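Student manipulation club moves to the vanity table

The Paren student robotics club has started its second block of demonstration recording, and the task set has moved from kitchen items to a dressing table. Members work with a pair of hand-held grippers, one per hand, each carrying a marker cube for pose tracking.
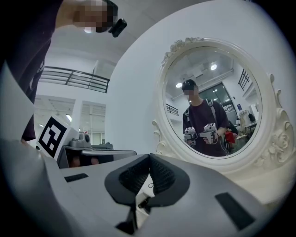
Kellach, October

The block covers 7 tasks, all two-handed. Club lead Onni Kokkonen wrote the task sheet and kept the wording short: pick up the compact, open it, close it, return it to the tabletop. Lipstick and eyelash curlers have sheets of their own. The curlers are the hardest item so far – thin metal, lying flat, with little for a soft finger pad to close on.

The mirror has been kept in the setup. It puts a second set of markers into view, and the tracking software, a student build called Zalto, has to reject the reflected cubes. The current filter drops any marker whose pattern reads reversed. 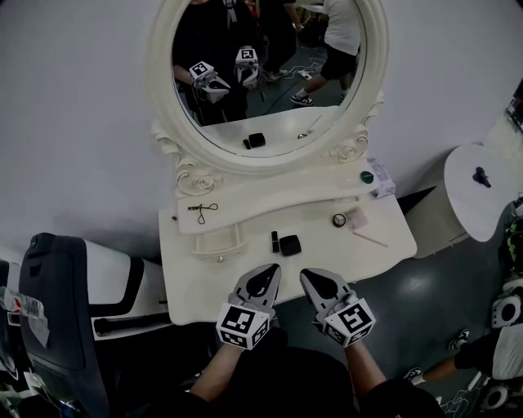 Starting positions are varied between takes, and the small items are moved between the tabletop and the raised shelf. Each take begins with both grippers held clear of the table edge. The club has logged 422 takes in this block and discarded 114, most of them for lost tracking when one cube passed behind the other.

Training runs begin once the remaining sheets are complete. Members who want recording slots should sign up on the Ibarra room list before 4 p.m. New members need to do the calibration exercise first.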